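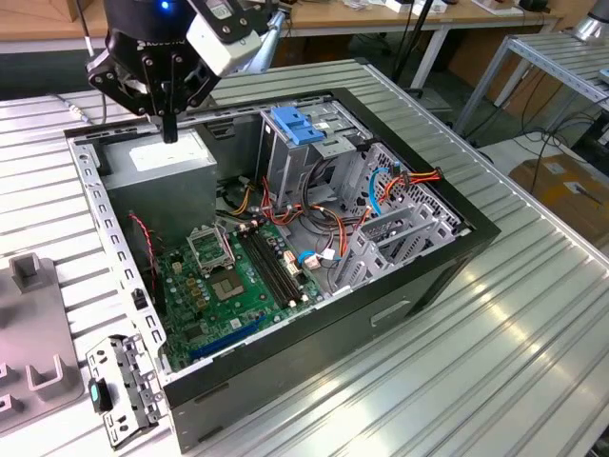

**Brindico by the Sea: anyone finished it?**

**marrowfat**
Picked up *The Nedden Light* in April on the strength of the blurb (drowned village, lighthouse, a bell that rings by itself, the usual). I'm on page 268 and the bell has rung once. Does it get going?

**tidewrack**
It does, but you've got another 50 pages of Grewal repairing his boat first. I now know a lot about caulking.

**oldpenny60**
Disagree with both of you. The boat is the best bit. By the time he rows out to the light you know every plank that's going to leak. Horror readers today want a corpse by the contents page.

**tidewrack**
I'd have settled for a damp footprint.

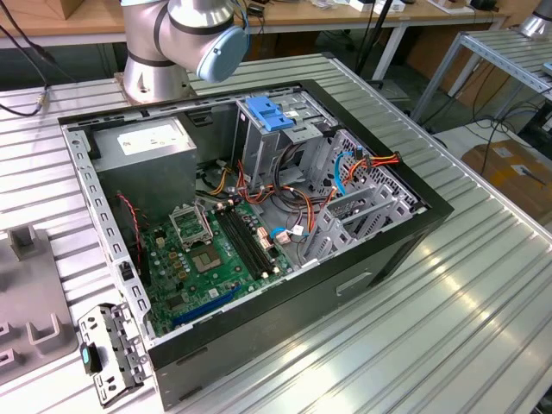
**marrowfat**
So far the only thing that's scared me is the dog, Arby, who keeps staring at the larder. If the dog dies I'm out. Spoil it for me, I don't mind.

**oldpenny60**
Arby is fine. Can't say the same for the larder.

**quillfeather**
Unpopular view, but the prequel novella set in Brindico is better and takes an evening. Same fog, same sinister vicar, and he's only allowed one sermon. The big book gives him four, and I skipped two of them without losing the plot.

**oldpenny60**
You skipped the second sermon? That's where he names the drowned!

**quillfeather**
Ah. That explains the ending.

**tidewrack**
There's meant to be a sequel coming, 3000 signed copies, black page edges. I complained about this one for 60 pages straight and I've already ordered it.

**marrowfat**
Page 271. He's bought more rope.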